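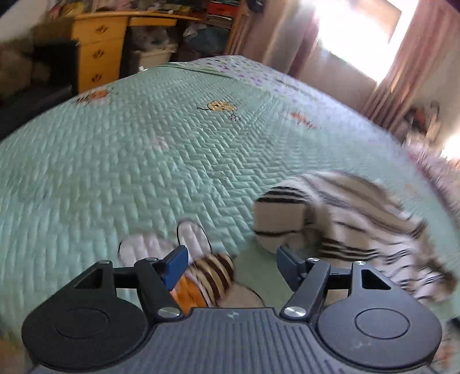
Fotini says a quilt that size can't be washed flat and has to go in the big drum at Tadgate, folded in thirds with the embroidery inside. I had been planning to do it by hand in the tub. She has done more of these than I have, so I'm writing it down before I forget: thirds, stitching in, cool water, no spin above the lowest setting.

Mar 28, 2020

Bedspread and soft toys, Vurkamard children's room set

What a lovely thing to get to work on! I have been looking forward to the mint bedspread for weeks and it's even better up close. The zigzag quilting is so dense that it has a real spring when you push a palm into it, and then you get to the embroidered bee in yellow and you want to know who sat down and worked out that little trailing line behind it. I spent far too long just on that line. It's a running stitch, slightly uneven, and I would like to copy it on the pillow covers.

Checked today:

Quilting thread. Pulled gently along the seams on both long sides. One loose end near a corner, 14 mm, knotted and buried. No other repairs.

Embroidery. The orange motifs are tight and flat. Pressed a damp white cloth on each for a minute, no color came off. Same test on the yellow bee, also clean. I'd still like Efraín to try it again with warm water before we trust the orange.

Lilac part with the small purple flowers. Thinner to the touch than the mint, and it creases faster. Iron from the back only, with a cloth between.

Toys. The small bee is a charmer – white puffy wings with black stitching around them, and an orange bit at the end of the body that picks up the orange on the spread. I don't think the two were made as a pair but they should stay together now. Squeezed the wings, the filling is even on both sides. The seam where the wings join is the spot that will go first if a child carries it around by one wing (they will), so I put in a second row of stitches, matching thread from the December box.

The big black and white striped one is another matter. Very soft, floppy, folds up wherever you put it down. Bernd wants to add filling so it holds its shape. I'm against. The floppiness is what makes it so good to lean on, and I'd rather have a toy that slumps than one that sits up like a bolster. Left it alone for now. We can fight about it over coffee.

Weighed it for the wash log: 410 g. The bee is 85 g.

Wash plan: bedspread by itself, toys in mesh bags in a separate load. Air dry all of it on the rack by the back door, turning the big toy every few hours. Chrysoula asked if the dryer would be all right on low. Not for the striped one, I'd say. The bee maybe.

Still to do:
– warm water test on the orange (Efraín)
– find a yellow close to the bee, the Pumon card has 41 shades and I have only gone through the first row
– try the trailing line on scrap, three stitch lengths
– ask Floor if there is any mint fabric left for a test square

Bedspread goes to Tadgate once the color test is done. Mesh bags are in the drawer under the cutting table.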